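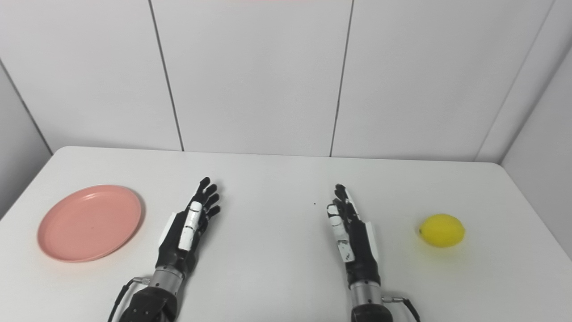 Photo: Nabila Gunawan

I've wanted to see the Ayala citrus groves for years, and their winter open day on January 17, 2026 was even better than I'd hoped! We pulled in a little after 9 and the packing shed already smelled wonderful, that sharp, oily smell you get when you scratch a lemon peel with your thumbnail.

Estrella Becerra led the grove walk, which was supposed to last 45 minutes and ran well over (no complaints from me). She showed us how to pick with clippers, leaving a short stub of stem so the skin doesn't tear, and let us taste three kinds of lemon side by side. The thin-skinned one was almost sweet. I had no idea they could be so different, and I've been cooking with them my whole life.

Back in the shed we watched fruit come down the sorting line, then Koen Van Wijk handed out slices of lemon cake still warm from the oven. I went back for seconds. The marmalade table sold out before I got there, so go early if that's what you're after.

Parking is in the lower field and it's muddy, so wear boots. Entry was $5, kids free. The next open day is in October, when the first fruit starts to color, and I'm already planning on it.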